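Search this journal
Search
Advanced search

3.2 Why followers stay for the ordinary bits

We came to this part of the study expecting to write mostly about big moments: the engagement reveals, the hospital stays, the tearful apologies. Those do matter, and we return to them in Section 4. What really excited us, though, was how much of the talk between followers centred on the dull middle of a video, when the creator is folding washing or waiting for the kettle and says something in passing about her health or her family.

Our sample is made up of 442 vlogs posted by 16 lifestyle creators, all of whom had appeared on television before they began posting their own videos. Comments were gathered with Plulgate, the threading tool built for an earlier project, and we read the first 1,000 replies under every vlog that had that many. Where a vlog had fewer, we read the lot. Two of us coded each thread separately and then sat down together over the disagreements, which was slow going and some of the best fun we had on the project.

A disclosure, as we use the word, is any statement in which a creator tells viewers something about her body, money or close relationships that had not been made public before. By that measure most disclosures in our sample are small. They come up while the creator is doing something else, and very few are named in the video's title. Followers notice them anyway. One regular in the Jeltwood threads (Jeltwood is our name for a creator and her audience taken together) wrote that she "nearly missed it, she was looking for her shoes when she said it", and the replies beneath that comment ran on for days.
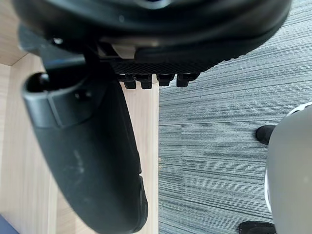
Figure 4. Black gripper finger, wooden surface and grey striped carpet.

The pattern was strongest for health. When a creator sat down and announced a diagnosis to the camera, replies were kind but short: hearts, get-well wishes, the odd question about treatment. When the same creator let slip that she had cancelled dinner because of the pain, the replies grew long and personal. Followers wrote about their own cancelled dinners. They named their specialists' waiting lists, swapped tips on heat packs, and checked back in on one another weeks later. In the Gitetti threads a small group of viewers was still trading news of appointments in November, well after the creator herself had moved on to other topics.

We don't want to claim too much here. Creators edit their videos, and a remark that sounds offhand may have been recorded several times over. Riedl, in her interviews with editors, was told more than once that "messy" moments are the ones they fight to keep in. Our followers seemed quite aware of this. In the Pai threads, where viewers are the most teasing of any group we read, people joked openly about how well lit the crying was, and then left warm and detailed messages of support underneath. Doubt and affection sat happily side by side, and we think earlier work on celebrity confession has been too quick to treat one as the end of the other.

It would be wonderful to see the same reading done with audiences for sport or music, where the public figure has a job the fans came for in the first place. A lifestyle creator's ordinary day is the job. Whether a footballer's sore knee, mentioned while he unpacks the groceries, would draw the same sort of neighbourly reply is something we would dearly love to know.

Correspondence about this section should be addressed to Johanna Riedl.

12 shares
3 comments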